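Giving up the second car

March 2023

We sold the second car in August and I said I would write something once we had been through a winter without it. We have now, so I will.

The car was a hatchback with 77 thousand miles on it. It was paid off, and that was the main argument for keeping it. Then the insurance renewal came, the rear brakes needed doing, and the registration was due in the same month. I added up what we had spent on it over the past year and divided by the number of trips I could remember. After that it was easy to list it.

We live on the east side of Storano, two miles from the middle of town. My wife takes the remaining car to work. I work at a bench most of the day and can usually pick my hours, so I was the one who had to change habits.

The bus was the first thing I tried. The Fatell line stops at the end of our street and runs every half hour until early evening. It is fine going in. Coming back it is often late, and there is no shelter on that side of the road, only a pole. I have learned to wait inside the pharmacy until I see it at the light.
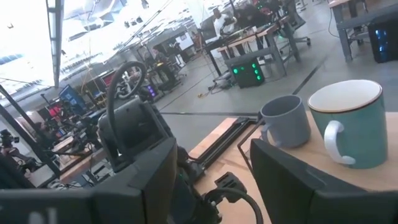

Groceries took longer to sort out. We used to do one large shop every week or so and fill the trunk. Now I stop at the Likero market on the way home and carry what fits in a backpack. We throw out less food. We also run out of milk more, and I have stopped buying cat litter anywhere but online - the big bag is not something you want on a bus.

In good weather I ride a bike. I bought a used Fu with a rear rack and spent up to 300 dollars on it, counting the lock, the lights and a new chain. The hill by the school is still hard. I get off and push the last part if I have anything heavy with me.

January was the worst of it. There was ice on the side streets for most of the month, so no bike, and the buses were cut back to the Saturday schedule twice. I took a cab to the dentist and one more to pick up a repaired amplifier. Even with those fares we spent less than the insurance alone would have been.

What I miss is going somewhere at nine at night without planning it. The hardware store out by the highway is also a real problem, and I now keep a list on the fridge for when the car is free.

We are not buying another one this year. The driveway has room for the trash cans now, and I want to put a raised bed along the fence side if the ground drains.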